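6. Teaching a pick by hand guiding

This section covers recording a pick-and-place task by moving the arm yourself. For recording from the remote pendant, see 6.7 at the end of this section. You need to have finished the tool calibration in Section 4 before you start.

Read the cautions first, even if you have used hand guiding on another cell.

CAUTION: One person guides the arm and a second person stays at the pendant with a hand on the enabling switch. Do not guide and record alone.

CAUTION: Keep your fingers away from the gripper fingers while the air supply is on. The gripper can close without warning if the pendant is bumped.

6.1 Before you record

1. Clamp both bins to the board. Push each clamp by hand to check that it does not turn.
2. Put the blocks in the front bin. Leave the rear bin empty. It is the place position for every demonstration in this section.
3. Open Tranar on the control PC and choose New Task.
4. Type a task name. Use lower-case letters and no spaces.
5. Set Mode to Hand Guiding and Speed Limit to Low.
6. Press Zero Load. Wait for the field to turn green before touching the arm.

Note: If the field stays gray, the tool weight is missing or wrong. Go back to 4.3. Guiding with the wrong tool weight makes the arm drift up or sink when you let go, and the drift ends up in the recording.

6.2 Laying out the blocks

Do not line the blocks up. The model learns from what you show it, and if all your demonstrations start from a neat row it will do badly on anything else. Drop the blocks in from a low height and leave them as they land. Crossed blocks are fine and you should have plenty of them.
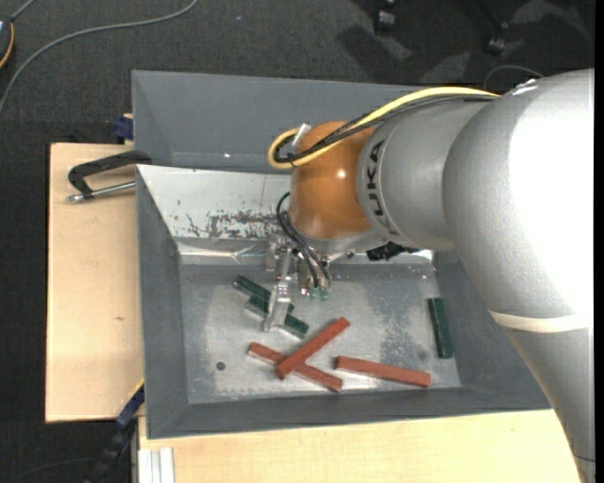

With crossed blocks, always take the upper one first. Close the fingers across the narrow width of the block and lift straight up until it is clear of the one below. If you drag it sideways the lower block moves too, and the recording then shows a push mixed in with a pick. Delete a demonstration like that and do it over.

Blocks near a side wall need more care. Turn the wrist before you go down, while the gripper is still above the rim. Turning it inside the bin often puts a finger bracket against the wall, and the arm will stop on a contact fault.

6.3 Recording a demonstration

1. The person at the pendant holds the enabling switch in the middle position and says "ready."
2. Press Record in Tranar. The status line changes to REC.
3. Take hold of the arm above the wrist. Do not hold it by the cables or the hoses.
4. Move the gripper over the block you want, then pause briefly.
5. Lower the gripper until the fingers are on both sides of the block.
6. Say "close." The person at the pendant presses Grip.
7. Lift, carry the block over the rear bin and lower it.
8. Say "open." The person at the pendant presses Release.
9. Raise the gripper above the rim and press Stop.

Move at an even pace. Slow is all right, but long waits in the middle of a carry are not — Tranar treats any wait longer than 2 seconds as the end of a step and will split the recording there.

6.4 Checking what you recorded

Open the Review tab and play the demonstration back on screen. Look at the gripper trace first. It should show one close and one open. If it shows more, the block was gripped again partway through, and you should discard the recording.

Then run Replay at low speed with the bin empty and both people in position. Stop the replay if the gripper comes close to a wall.

6.5 How many to record

Our reference set for this task has 107 demonstrations, recorded by Noemí Nava and Ketill Bech. Fewer will work if the layouts are varied. Swap roles when the person guiding gets tired, as the paths get sloppy quickly after that.

6.6 Faults

Contact fault: release the enabling switch, open the gripper, press Reset, and guide the arm straight up.

Record button grayed out: the load has not been zeroed since the last restart. Repeat step 6 of 6.1.

Arm feels heavy in one direction: check that no cable is pulled tight at the wrist.

6.7 Recording from the pendant

Set Mode to Remote in step 5 of 6.1. The rest is the same, except that the person at the pendant also moves the arm and the second person stands clear, next to the emergency stop. Do not mix remote and hand-guided demonstrations under one task name.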